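Ticket: Dryer stops early, towels still damp
Site: Flarnham, ground floor laundry
Machine: Lonix heat pump dryer, the newer of the 2
Opened by: Rosemarie Voß
Assigned to: Rafsan Fakir
Status: Closed, with reservations

Rosemarie, Sat 8 March
The Lonix declares itself finished well before the towels agree. Cupboard Dry, it says. I don't know whose cupboard. I have cleaned the fluff filter, which had grown a small felt hat, and run the same load again. Same result. The old Nokerov next to it dries everything to a crisp and sounds like a tractor, but it does finish.

Rafsan
Thanks. Is the load all towels, or towels mixed with sheets? Any error code?

Rosemarie
All towels, the thick grey sort from Munshi. No code. It plays its little tune, very pleased with itself.

Rafsan
Please try 4 towels on Extra Dry and wipe the moisture sensor first. It's the pair of metal strips inside the drum, below the door. White vinegar on a cloth, then plain water. Leave off the fabric softener.

Rosemarie
Softener was being used by the capful. I have had words. Strips wiped, and the cloth came away looking waxy.

Dark grey, fluffy cloth on the white table:

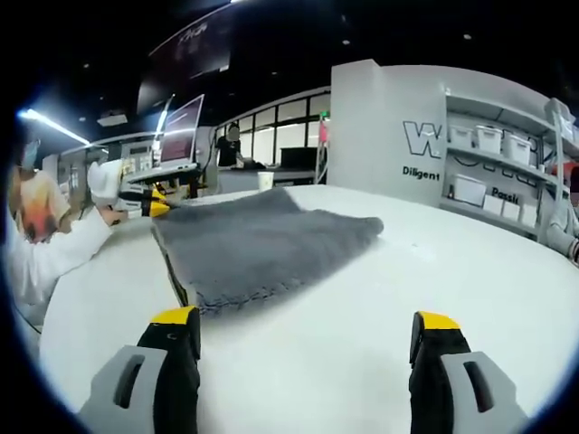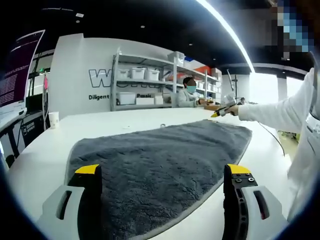

Why does the dryer stop while thick towels are still damp?
The sensor only reads the cloth that touches it, so a dry surface can end the cycle while the middle of a thick towel is still holding water. A coating of softener on the strips makes the readings worse.

Rafsan
Any change after the wipe?

Rosemarie
Extra Dry with 4 towels ran for longer and they came out dry, hems included. A full drum still comes out clammy at the corners. The manual covers this in a footnote on page 200, after the Finnish.

Rafsan
Then keep to smaller loads for the Munshi towels and wipe the strips monthly. I've put a label on the lid of the softener. Closing this.

Rosemarie
The label has already been moved to the Nokerov. Please reopen if it happens again.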